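The woman who makes the beds at Tramisel
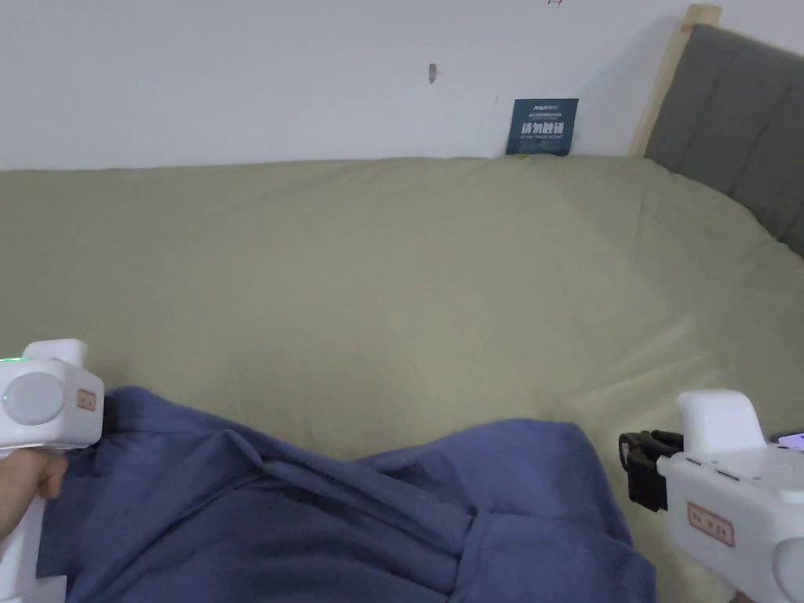

AT HOME: BEDROOMS

I have never been able to get a fitted sheet to sit properly. I'm a grown adult with a mortgage and I still end up lying face down across the mattress, one arm stretched toward the far corner while the near one pings off behind me. So when Tramisel, the furniture showroom out past the Wonura turnoff, said I could spend a morning with the person who makes up their display beds, I was there before the doors opened (with a coffee for each of us, which I'm told is why I was let in).

She asked me to leave her name out of it. "My sisters will never let me hear the end of it," she said. "They've seen my own bedroom." Fair enough! She's been at the showroom for 12 years, and before that she did rooms at a motel in Tevham, where she learned to do a double in four minutes. "Not a nice double," she said. "A double."

We started with a bed that had its fitted sheet on and some crumpled dark blue fabric lying across it. The sheet is a khaki-olive green, a colour I'd have walked straight past in a packet, but against a white wall and a dark grey padded headboard it looked terrific. I told her so and she pulled a face.

"Everyone says that now. When green came in I thought, who wants to sleep on an army tent? I was completely wrong. People come in for a grey one and go home with green."

The sheet still had some wrinkles in it, and a long crease running up on a diagonal toward the headboard. I'd assumed a display bed would be flat as a billiard table. I asked if she ironed them.

"I used to. I used to steam the lot. Then I looked at who was stopping and who wasn't, and they'd walk past the perfect one. A bed with a bit of a fold in it, people put a hand out. They can't help it."

Which brought us to the little navy card propped against the wall at the back of the mattress. It has big white Chinese characters on it, 请勿触摸, and they say please do not touch. I asked whether it worked.

"On adults, mostly. Kids go straight for it and bring it to me, very proud, like they've found something I dropped."

She's particular about where it goes. She used to lay the cards flat in the middle of the mattress, and people sat on them. Up against the wall it stays out of the way of anybody having a look at the sheet, and it leans there quite happily on its own – no stand, no tape. "Tape on a painted wall, don't start me," she said, and then she started anyway, and I got a good ten minutes on tape.

She's nearly as firm on hooks. There's a small one, or it may be a nail, poking out of the wall over the bed with nothing on it, and I asked what she'd hang there if it were up to her.

"Nothing. I'd have it out and fill the hole. Or something light, a bit of cloth. I wouldn't sleep under a heavy frame, would you?"

I would, and I do. I've got a mirror the size of a door above mine. She was polite about it.

What I really wanted, though, was the corners. She pulled back one side of the green sheet and had me do it while she watched, which I don't recommend if you're easily embarrassed. Her method is to begin at the head end, the corner furthest from where you're standing, and to tuck the elastic well under before you go anywhere else. Then the opposite corner, down at the foot. "Diagonal," she said. "Everybody goes round in a circle and then they wonder why the last one won't go on."

I'd been going round in a circle since I left home.

She also wants you to check the depth of your mattress before you buy anything, and she's a bit fierce on the subject. "They measure the width, they measure the length, and then they've got a mattress as thick as a sofa and a sheet made for a camp bed. They come back and tell me it shrank. It didn't shrink, love."

On washing she's relaxed. She does hers at 60 degrees if someone's been crook and cooler the rest of the time, and dries them on the line whenever the weather lets her. Folding, she was less help than I'd hoped. I asked for the trick and she rolled an imaginary sheet into a ball and shoved it in an imaginary cupboard.

"It's going back on a bed. Who's looking?"

We talked about headboards for a while too. The one on the green bed is upholstered, with stitched seams running down it so the padding makes fat upright channels, and there's a pale timber post beside it. She likes the soft kind for readers and grumbles about the dust. Her tip is the brush end of the vacuum, down each channel, from the top. Her own is plain pine that came from a shop called Tsao when she first moved out, and she has no plans to replace it.

I went home that afternoon and did my own bed her way, diagonal and all. Three corners held beautifully. I've bought a deeper sheet for the fourth – in green, naturally.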